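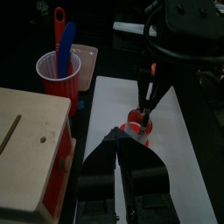
Weekend kitchen and counter assistant – Clorico, Briggs Lane

Posted Aug 16, 2021
Reference: 2102

Clorico is a small café next to the Erari garden centre. We serve breakfast, light lunches and cakes, and we are looking for a part-time assistant to start in October.

The job is split between the counter and the kitchen. You will take orders, make hot drinks, clear tables, load the dishwasher and help with sandwiches and salads when the cook is busy. On quieter mornings you may be asked to bake scones or label jars for the shelf.

Hours are 8.30am to 4.30pm on both weekend days, with a paid half-hour break. Extra shifts come up in the school holidays and are offered to existing staff first. Pay is weekly and tips are shared equally between everyone on shift, kitchen included.

You should be 18 or over and comfortable on your feet for most of the day. Café experience is useful but we will train the right person. A food hygiene certificate is helpful – if you don't have one, we will pay for the course and for the time it takes you.

You get a meal on every shift, an apron, and a staff discount at the garden centre after 2 months. There is free parking behind the greenhouses. The 205 bus stops at the Monano roundabout, a ten-minute walk away, but the first one arrives too late for opening, so please think about how you would get here.

To apply, send a CV or a short letter saying what work you have done and when you could start. You can hand it in at the counter or post it to Clorico, 397 Briggs Lane. Please put the reference number on the envelope.

Interviews will be held at the café after closing and include a short paid trial. We reply to all applicants.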